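Cokus: head-camera episodes of a robot handling tubes and beakers

Hi! I'm Juniper Obi, and I look after this dataset for our little group. Cokus is the data half of a project on one narrow question: if a policy gets a hint about where the gripper is going to close, a second or so before it closes, does it learn to handle clear plastic and glass from fewer demonstrations? The code half lives in a separate repo called Kuo, and you'll want both if you plan to rerun anything.

What's in it

There are 3902 episodes, all teleoperated, all on tabletop lab chores. Each one has the head camera video, joint positions, gripper opening, and a one-line instruction typed by whoever was driving. The instructions are spread over 18 tasks. Most are what you'd guess (put the tube back in the rack, move the beaker, pass the cup), and a few are odd ones Vitalii Dovhaniuk talked us into, like lifting a tube out and setting it down again in the very same hole. Those turned out to be some of my favorites to train on, so I take back everything I said about them at the time.

The liquids are water and food coloring. Please don't use this to learn anything about chemistry!

The hint

We call the hint a touch map. It's a small heat map laid over the head camera view, with a peak where the fingers will end up when they close. Grímur Lund wrote the labeler that makes these. It runs backward from the moment the gripper stops moving, projects the fingertip position into the camera, and smears it a bit so the policy doesn't chase single pixels. No hand labeling at all, which is the only reason we managed it for the whole set.

The thing I worried about was clutter. Two clear racks on a white table, a beaker with a little orange-red liquid at the bottom, a tube leaning in its hole at one end, and then a whole room behind it with another robot and a big screen full of text. That's a lot of stuff for a network to get interested in when all it needs is a rim or a cap.
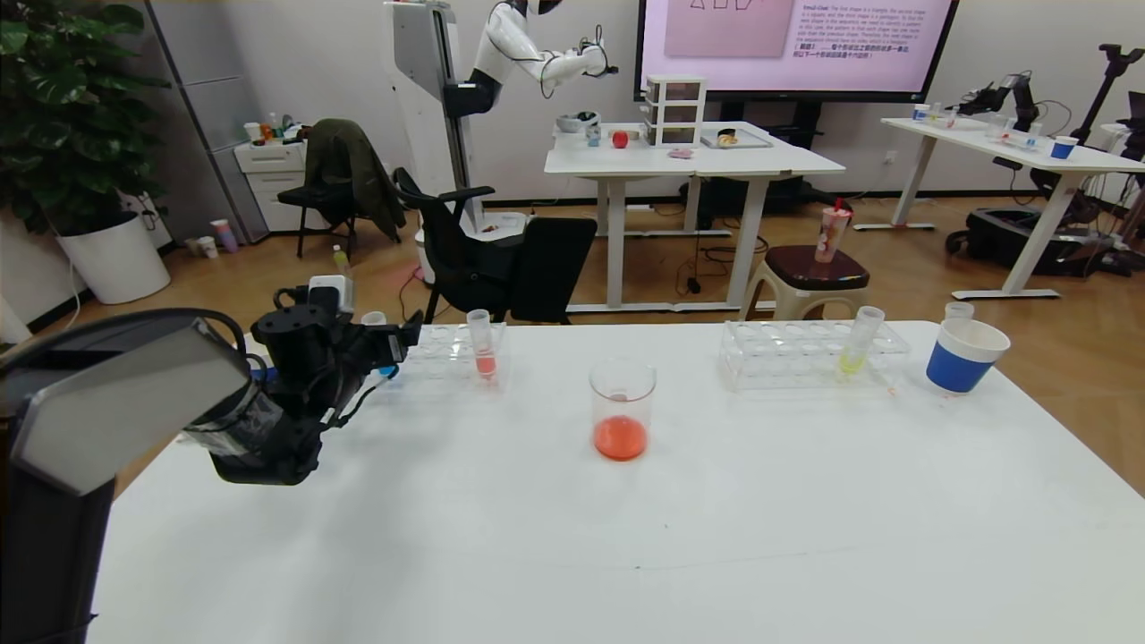 Do I need the touch maps to train on this dataset?
They're optional, and the baseline config in Kuo ignores them completely, so you can start with just the video and joint data and add the maps later.

What we found

With the full training set, the hint barely matters. Both versions end up in the same place and I can't tell them apart by watching. With a small slice of the data it's a different story: the policy with touch maps gets the tube tasks going much earlier, and it wobbles less on the way in. Wing-yan Lai ran the small-slice comparison with 16 seeds per setting, because I'd fooled myself with a lucky seed before and she was (rightly) tired of hearing about it.

Beakers are less exciting. The hint helps on the approach and then does nothing for the lift, where most of the failures are. I think the grip force is the real problem there, and we don't record it. Sorry! It's top of my list for the next round.

Splits

Train and test are split by session, so you won't find the same table layout on both sides. If you shuffle by episode you'll get lovely numbers that mean very little. Ask me how I know.

Known problems

Timestamps drift a little in the longer episodes. Pui-shan Kong wrote a fix, and it's in the loader, but the raw files still have the drift.

Touch maps are poor when the target is hidden by the gripper at the start. The labeler still puts a peak somewhere, and it's usually a bit too far toward the palm.

Instruction spelling is whatever the driver typed. We've left it alone.

A batch from December was recorded with the wrong gripper scale. Multiply by 2 or use the loader, which does it for you.

Getting started

Read the loader notes in Kuo first, then pull one task and play a few episodes before you download the lot. If something looks broken, open an issue with the episode number and the task name. I check them most mornings, and Grímur gets the ones with projection math in them.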